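# Papierunterlage „Savthorpe" von Trosia: zwei Monate Frühstück

Gekauft habe ich das Ding im März, weil mein weißer Tisch jeden Krümel meldet wie ein pflichtbewusster Nachbar. Die Unterlage ist taupebraun, so groß, dass sie fast die ganze Platte verdeckt, und kommt gerollt in einer Pappröhre, die stabiler ist als mein Regal.

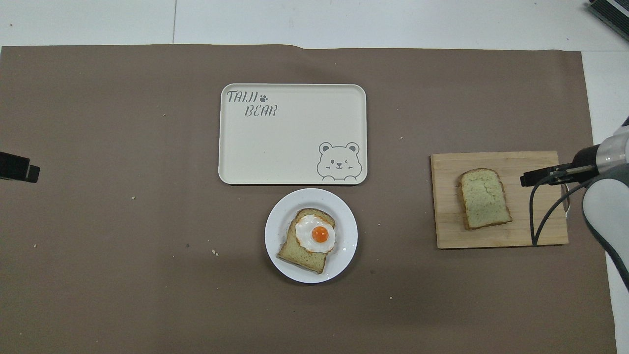
*Toast mit Ei, TAIJI-BEAR-Tablett und Holzbrett auf der Savthorpe. Oben wellt sie sich ein wenig.*

**Das Material.** Papier. Trosia nennt es „Tischtextur", bezahlt habe ich aber Papier. Glatt liegt es fast überall, nur am oberen Rand bleiben Falten, die sich weder vom Wörterbuch noch von gutem Zureden beeindrucken lassen. Bügeln, lauwarm und unter einem Geschirrtuch, hat bei mir bis zum nächsten Morgen gehalten.

**Krümel.** Helle Brösel sieht man auf Braun ziemlich gut. Ich hatte mir das anders vorgestellt. Dafür rollt man das Ganze nach dem Essen zur Rinne und kippt es in die Spüle, das geht schnell und macht sogar ein bisschen Spaß.

**Eigelb.** Sofort abtupfen, dann bleibt ein blasser Rand. Bis nach dem Kaffee warten, dann hat man ein Muster. Laut Packung hält eine Unterlage bis zu 49 Mahlzeiten aus. Ich bin jetzt bei der 2. Unterlage und esse nicht besonders wild.

**Geschirr.** Teller und Brett stehen ruhig. Das cremefarbene Bärentablett passt farblich so gut dazu, dass Besuch mir Absicht unterstellt.

Die Skalari aus Kork, die ich vorher hatte, lag flacher, roch aber nach Weinkeller. Nachkaufen werde ich die Savthorpe trotzdem, nur diesmal im Doppelpack. Einen Stern Abzug gibt es für den oberen Rand.

**4 von 5 Sternen**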